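Filed under: Opinion / Robotics / Data

The case for slow collection

Most arguments about training data for household robots are arguments about volume. I think volume is the wrong place to begin. At Plendton we recorded 400 episodes of floor tidying in July, and the 30 I would keep are those in which the operator hesitated.
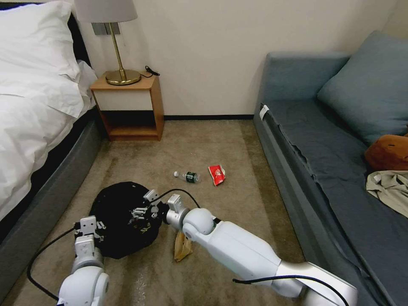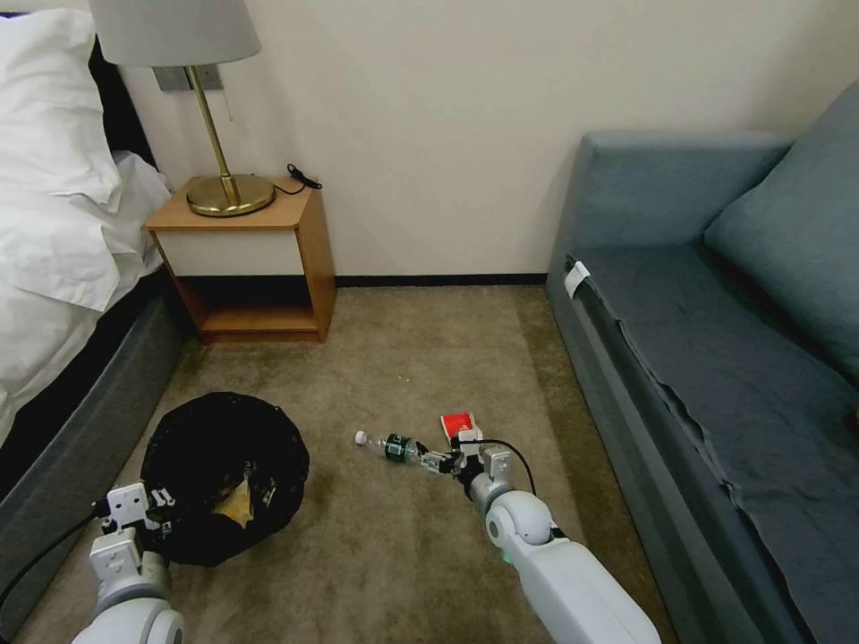 Shengli Xue, who set our recording protocol, scores an episode by whether the goal was reached. Under that rule a missed grasp followed by a second attempt counts the same as a clean pick, and a trimming script removes the miss. The policy then never meets the state it will reach most often in a stranger's home — fingers closed on nothing, the object slightly moved.

Rogelio Lagman objects that recoveries are expensive to label. They are. Ours took 3 passes each, against 2 for a clean run. I would still pay for them before buying another block of identical successes.

Soft containers make the point sharper. An opening changes shape whenever an arm brushes it, so the target has to be found again each time. Fixed scripts hide this. Operators left to work at their own pace record it without being asked.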